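Vukik Living Room Set: read me first

Hi, and thanks for downloading. I'm Noémie Hiebert and I put this set together with Čestmír Bartoš, who wrote the loader and fixed most of my folder names. I've tried to keep this file short and failed, so skip to the part you need.

What's in it

112 recordings of people tidying up at home with a hand-held gripper. They're all short chores: wrappers into the bin, socks into a pile, cups back to the kitchen, toys into a box. Every recording has the video, the gripper opening over time, the hand path, and one line of plain text saying what the person was trying to do. That line was typed by the person who did the chore, so the spelling wanders a bit and I left it that way (sorry, Čestmír).

Why I bothered

I kept seeing clips of machines folding one towel on a bare table, and then I'd look at my own couch and laugh. Can a robot do chores yet? My answer after a few months with this stuff is "some of them, on a good day, if you help." Our test arm, which we call Deda, does fine with cups. It's pretty decent with socks. Candy wrappers are where it falls apart, and I find that fascinating, because any four-year-old can pick up a wrapper (getting them to do it is another matter!).

Wrappers are thin, they crinkle into a new shape each time you touch them, and the shiny ones fool the depth guess badly. They also like to hide on blankets that are just as colorful as they are. So the wrapper folder, trash_small, is the biggest one in the set and the one I'd point you to first.
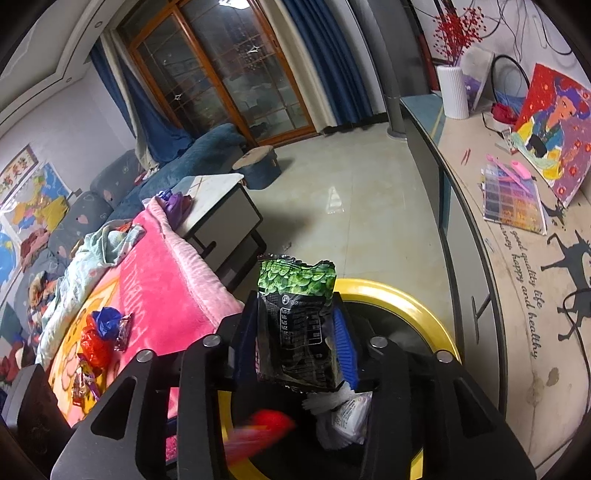

Sample view from trash_small: a crumpled snack packet in the finger pads, with the bin below and more wrappers still on the blankets.

The rooms are real rooms and we didn't stage them. I asked everybody to leave things how they were, clothes on the sofa and all. A policy that only works in a showroom isn't much use to me, and I'd guess it isn't much use to you either.

How our own baseline did

We trained one small model on everything except the held-out rooms, then ran Deda in one of them. With cups it finished about 80 percent of tries. With wrappers it managed 40 percent, and I counted a try as good if the wrapper ended up in the bin by any route, including one that bounced off the rim first. The usual failure is closing on the blanket and lifting a nice big fold of it along with the trash. The second most common is a wrapper that sticks to a finger pad and won't drop. I don't have a fix for that one. Čestmír thinks a little shake at the end would do it, and he may be right, but we ran out of evenings.

Folders

trash_small: wrappers, packets, bits of paper
laundry_loose: socks, shirts, small towels
dishes_light: cups and plastic bowls only
toys_mixed: blocks, soft toys, odds and ends
heldout: 3 rooms, please don't train on these

Known problems

Fast hand moves blur, especially over the bin. The gripper opening drifts in some of the older laundry recordings, and there's a file called drift_notes that lists them. Night recordings have strong reflections in glass and on shiny floors, and our hand tracking jumps on a few of those. If you see the path teleport across the room, it's that.

Using it

Run the loader from the top folder or it won't find the text lines. It was tested on my laptop and on the Simard machine at work, and nowhere else. Use the set for whatever you like, paid or not, just mention Vukik somewhere. Please don't try to work out whose home is whose.

The next version should have kitchens in it, probably in May. If your robot beats Deda on wrappers, write to me, I really want to see the video.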